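Teaching by Hand at Skostari

By Noreen Tanoli
August 28, 2023

Fitriani Hidayat had done nearly 3,000 demonstrations by the time we spoke, and she still talks about the early ones with real affection (and a bit of a wince). "You think you know how to pick something up, you've done it your whole life, and then you try it through two arms and you're a toddler again," she told me, laughing.

She runs the teleoperation bench at Skostari, where small parts get handled over and over until the software has enough good tries to learn from. Brackets are her favorite.

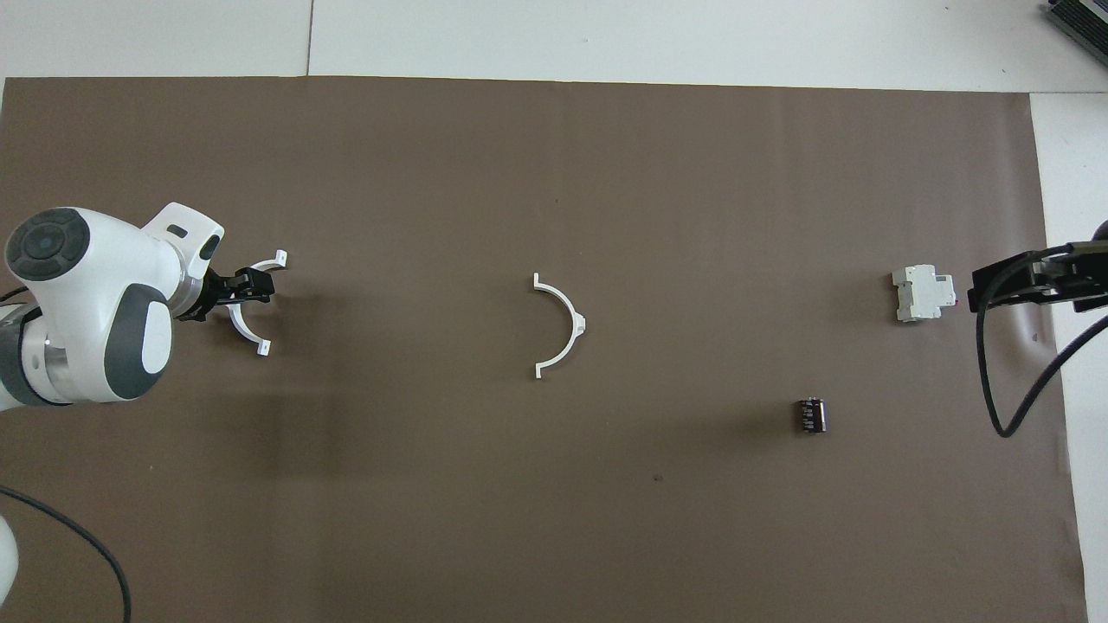 "A curved part has no obvious front," she said. "I might take it from the back of the curve, and the next operator goes for one of the ends, and both are fine! But the model has to make sense of the two of us." She threw out 163 of her own recordings in August, mostly for hesitating.

Her colleague Zeeshan Baloch came to the bench from repair work, and he still prefers guiding an arm by hand when he can. "With the remote setup I miss the weight of it," he said. "I end up watching the fingertips so hard I forget to blink." He takes a break after every 12 runs, and Hidayat, who used to tease him for it, has started doing the same.

Last updated: August 2023
Contact | © Skostari | Back to top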